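About Wostard

Wostard sorts out other people's odds and ends. Schools, kindergartens, offices and the occasional footy club send us the contents of their third drawer down, and we send it back in some kind of order. It is a living, more or less.

The business was started by Ylva Nordin, who had just cleared 57 desks for a school in the middle of a move and found that the furniture was the easy part. Peadar Gallagher joined the following February, bringing a label maker and firm opinions on what counts as stationery. They have disagreed about glue sticks ever since.

We work out of 2 rooms behind the old Plotberg showroom. One is for things that have a home to go to. The other is for everything else, and is the bigger of the two.

Our method isn't glamorous. Whatever comes in gets tipped into a bin and picked over by hand, one piece at a time. Pens and pencils go one way, cutlery another, toys a third. Then there is the pile Peadar calls "Pending", some of which has been pending for years.
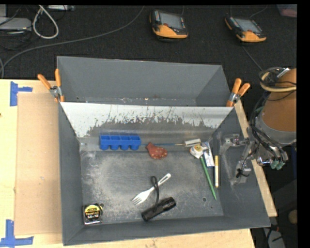 We charge by the tub, not by the hour, as Ylva is quick and Peadar likes to read the packaging. A small job is up to 400 pieces. Anything over 2000 and we'll want a word with you first - and possibly with whoever has been filling the drawer.

Good pens go back to you. Forks do too, if you'll admit to them. We don't do paperwork, batteries or lunchboxes left over the summer holidays. Please don't test us on the last one.

Bookings are open for next term. Ring before you drop off, and use the side door.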